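Astance Football Club today confirmed that it will stay at its Prultton ground for the next two seasons, having looked at the alternatives and the price of the alternatives.

The agreement with landlord Iglesias covers the main field, the practice field and the clubhouse, including the half of the clubhouse with heating. Talks lasted 8 months. The club describes them as friendly, and the landlord describes them as finished.

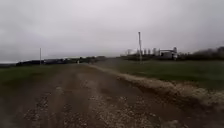

A gravel track between grass fields, under gray skies.

Under the new terms the club may put up two extra rows of seating behind the north goal, a spot long favored by supporters who enjoy weather. Work begins in October.

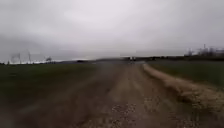
Open fields on both sides of the dirt track.

Trondix continues as shirt sponsor. Its name will be printed larger this year, following a season in which several fans believed the team was called Trondix. The away shirt remains yellow - a decision the club has reviewed and regrets. 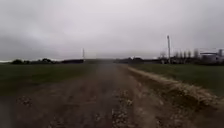 Season tickets cost $90 and go on sale Wednesday at the clubhouse window. They cover every home league game, plus any cup games, should the team still be in the cup by then. Last year's ticket holders keep their seats if they renew before the first home game. Requests to move away from a particular neighbor will be handled discreetly. 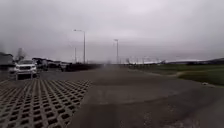

The first team returns to practice the same evening. Supporters are welcome to watch, and are asked to save their advice for the regular season - when there will be plenty of call for it.

Press contact: Astance Football Club, media desk, Prultton.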